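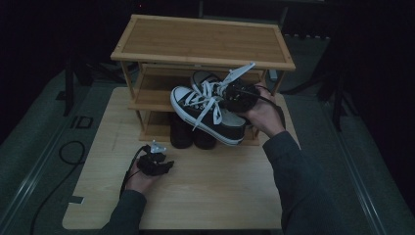
Questions we keep getting about the demonstration sessions

Why shoes?
Probert wanted household tidying, and shoes are a fair test of it. Sneakers flop, laces go where they like, and boots don't behave like either. Picking up a pair of sneakers by the laces and collars in one grip is the kind of thing people do without thinking. Whether a model can learn it from watching is still an open question at our end.

How many examples do you have?
344 recorded for the shoe rack. After review, 133 were thrown out, mostly for dropped shoes or a hand-held gripper drifting out of view. If a supplier tells you they keep everything they record, ask to see it.

Is more data always better?
The brochure for Kistomeo says so. We have our doubts. Mahlet Tekleab trained on 94 carefully chosen examples and got results we couldn't tell apart from the bigger set. That could mean her choices were good, or that our test was too easy. We haven't sorted out which.

Do both hands need a gripper, even if one does nothing?
Yes. The idle one gets recorded too, and waiting is part of the job. Rest it on the table with the jaws open and leave it there until you need it.

Can I grab the laces, or should I go for the heel?
Either. We stopped prescribing a grip in March. Rhiannon Foulkes argued that a single approved method would teach the model one colour of paint and call it a rainbow, and she was probably right. Write the grip you used in the log.

Does it work on other people's racks?
Don't know. Every example so far uses the same three-tier wooden rack on the same table. Berwyn Pritchard has asked for a second rack - twice - and until it arrives we won't be making claims about anybody's front hall.

How long is a session?
22 examples, then stop. Tired people get sloppy, and the sloppiness ends up in the data.

Who decides what gets thrown out?
Seren Griffiths and Rūta Juška each review on their own, then compare on Friday. They disagree more often than we'd like. Disputed examples go in a separate folder and are not used for training.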